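Subject: Re: [nunden-hall] Chairs and stools for the small room - what to keep

Replying to the list as a few people have asked the same thing off it.

On the August thread, someone wrote:

> We have 44 padded seats in store and the hall is paying for a unit
> to keep them in. Half of them look tired. Could we not just get rid
> of the lot and buy stacking plastic ones? I had a look at the
> Barreto catalogue and the basic chair is not dear. Also, does
> anyone know what you are meant to clean the covers with? I used the
> kitchen spray on one and it went sticky.

I would not get rid of the lot. I went through the store over two evenings and most of what is wrong with them is dirt and loose screws. The quote we had for plastic chairs came to 682 pounds with delivery, and people who sit through the whole quilting afternoon have already said they don't want them. The plastic ones are fine for a talk. They are not fine for three hours at a sewing machine.

The sticky one is my fault as much as anyone's, as I never put a note up. The covers are a coated fabric, the wipe-clean sort, and kitchen spray is too strong for it. It takes the finish off and then the surface grabs every bit of dust. I have rinsed that seat four times and it is better but it won't go back to how it was. It can go at the back.

What I suggest, in order:

1. Sort them first. Anything with a split cover or a cracked base goes to one side. Anything that rocks gets its screws done up before you decide it is broken. You need the long hex key from the Tronodier set in the kitchen drawer, the short one won't reach.

2. Wash the ones we are keeping. Warm water, a small squirt of washing-up liquid, a soft cloth wrung out well. Then a second cloth with plain water. Grey smudges on the pale covers mostly come off with this if you go over them twice and don't scrub. A soft nailbrush is all right on a pebbled surface, but go lightly. Dry them with a towel and leave them apart overnight.

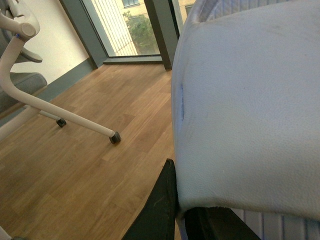 3. Check the seams underneath. Tip the seat over and run a finger along where the cover meets the base. If it has rolled back a little but is still held, leave it alone. If you can get a finger under it, it wants restapling. I have a staple gun and a box of 8 mm staples, please don't use the longer ones.

4. Leave creases alone. A dent in the side where the padding has been squashed in storage may ease if the seat stands in a warm room for a week. I tried a hairdryer on one and got a shiny patch, so I can't recommend that.

5. Store them properly. No more stacking upside down with the tables on top. An old sheet between each layer is enough.

As for numbers, the small room is only allowed 69 people and we never have that many sitting down. With what is already in the cupboard we could lose ten of the padded ones and not notice.

On the storage unit, I rang Devari and they will move us to the smaller size at the end of the month if we ask before then. The form has to be signed by whoever holds the account. I don't know who that is now. If it is you, please write to me.

I can be at the hall from half past six most evenings. Bring your own cloths, as the ones under the sink are used for the floor. The outside light is still off at the side door so come round by the front.

I will put a note about the kitchen spray inside the cupboard door.

--
You are receiving this because you are subscribed to nunden-hall.
To leave the list, send a blank message with "unsubscribe" as the subject.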